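Wrist camera policy: how to report success when the glass is already on the drip tray?

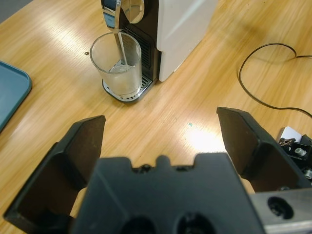 Question

Posted by Teresa Matos on Thursday

I'm writing up results for a manipulation policy trained on wrist camera views only. The task is to take a glass tumbler off the drip tray of a capsule coffee machine and set it down on the table. The glass has some cloudy liquid in it and a spoon leaning inside. We trained on 200 demonstrations and I have 675 evaluation trials logged with the Brusura controller.

My problem is with the numbers. If I count every trial where the glass ends up standing on the table, the policy looks good. If I also require that the spoon stays in the glass, it drops a lot. The long handle points up toward the chrome lever on the machine, and when the arm lifts straight up the two can touch. A coworker says the spoon is a distractor and shouldn't be scored. I think a person would call it a failure if the spoon fell out.

Also, the tabletop is a honey-colored wood that reflects the overhead lights, and there are washed-out patches right in front of the gripper. Do I need to control for that, or just mention it?

I've read the Hodach task definitions and they don't cover objects inside other objects.

3 answers

Answer 1 (accepted)

Idalina Falcão

Report both. Make one column for "glass placed" and one for "glass placed, spoon retained" and define each in a sentence before the table. Reviewers get annoyed when the definition is in an appendix.

For the failures, split them by phase: approach, grasp, lift, transport, release. You need to go back through the video for this, so budget a few days. If most of the lost spoons are in the lift phase then you have something to say, which is that the policy learned a vertical lift and the handle is in the way of it. Check your demonstrations too. If the people collecting them pulled the glass forward off the tray before lifting, and the policy doesn't, that is a more interesting result than the success rate.

Put confidence intervals on everything. Don't treat the trials as independent if you ran them in blocks without resetting the machine position. We had 9 blocks in our Ramalho runs and the difference between blocks was bigger than the difference between the two methods. I would bootstrap over blocks.

On the lighting: mentioning it is not enough if you are going to claim anything about robustness. Run one set with the overhead lights off and a lamp to the side, same object positions, same checkpoint. A clear glass is hard enough to see already, and the glare could be hurting you or it could be a cue the policy depends on. You can't tell from one condition.

Answer 2

fixed_gripper

Use a heavier glass and leave the spoon out. Then add it back later.

Comment from Teresa Matos: The spoon is part of the task as we described it in the proposal, so I can't drop it now. I may run a small set without it for comparison.

Answer 3

pm_lowrate

Agree with the two columns. One more thing, check whether the loop of black cable on the right side of the table was in the same place for all the trials. We had a cable in view on a Fasach arm and the policy did noticeably worse after somebody moved it. It took us more than 2 weeks to find. Masking that region at test time is a quick way to see if it matters. I don't remember which masking script we used, sorry.

Comment from Teresa Matos: It moved at least once, in August. I'll mark those trials and split them out.

Comment from Idalina Falcão: Then that is another block boundary.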